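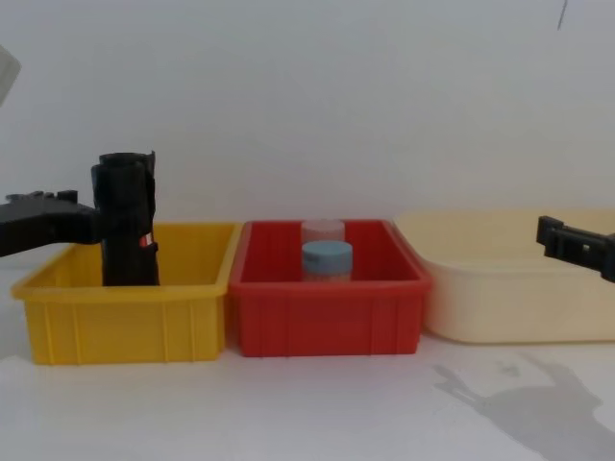 **Larnia Household Club · Supplies & Sorting Team**

18th July

Okay so I said I'd post about the great supply shelf re-sort and I have been putting it off all week. Thread! Get a coffee.

---

Background for anyone new: the club has a shared stock of household bits that members can take from when they run out. Jars, trash bags, sponges, the usual. Since October it has all lived in one gigantic cardboard box from Zukham and you had to dig to the bottom for anything good.

---

So now we have bins! Yellow, red, and a big cream one. Yellow and red go side by side with the cream one on the right, and I would like them to stay in that order please because my brain has already learned it.

---

Yellow is for tall black things. I know that's not a real category. But have you ever tried to stand a tall thing up in a shallow bin? It goes over every single time and takes its neighbors with it.

---

Red is for the little round jars with the screw-on lids. The one with the light blue lid is my favorite and if it disappears I will be asking questions in the group chat.

---

(Someone already asked me if the jars are for food. Please don't. They're for buttons, pins, the tiny screws left over from bookshelves, that kind of thing.)

---

Cream is the overflow bin. It's bigger, so it gets whatever is too wide for the other two. I fought for a label that says MISC and lost, so for now you just have to know.

---

Now, trash bags. I have opinions about trash bags and this is my thread so you're getting them.

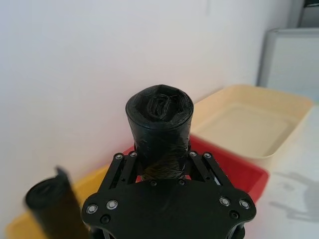

Keep them on the roll. I mean it! A roll stands up on its end, takes up almost no space, and you can tear one off with wet hands. The minute somebody pulls off a whole stack and folds them into little squares "to be neat" you've got a slippery pile that slides all over the place.

---

Also tuck the loose end back into the middle when you're done – it takes two seconds. A tail of plastic hanging off the side catches on everything, and then you lift out one roll and three sponges come with it.

---

We only stock black ones now. We tried the see-through kind from Tellotel in the spring and I'm sorry but I do not need to know what the whole street had for dinner.

---

Somebody asked what all this cost. The bins were $12 for the set, and the club fund paid. I had a coupon for Cui and used it, and I'm still very pleased with myself.

---

What I'd do differently: clear the table FIRST. I started sorting with all the old stuff still spread out and spent half the morning moving one pile to make room for another pile. My back has filed a complaint.

---

Also I'd measure the shelf before buying the bins and not the day after. They do fit. Barely. The cream one has to go in at an angle and then you sort of swing it around.

---

Questions I've gotten so far, all in one go: yes you can still drop things off, no we can't take paint, yes the cardboard box is gone, no I don't know where the good scissors went.

---

If you're copying this at home, start with two colors and see how it goes. My sister-in-law's whole pantry is color coded and she needs a chart on the door to find the rice, and I never want to live like that.

---

Next up is the cleaning cloths. There are 13 bags of them in the hall closet and I haven't opened a single one yet. If you have a free morning and don't mind lint, message me!

---

Oh and the bins rinse out fine in the bathtub, I forgot to say. Dry them before you stack them or they stick together something awful.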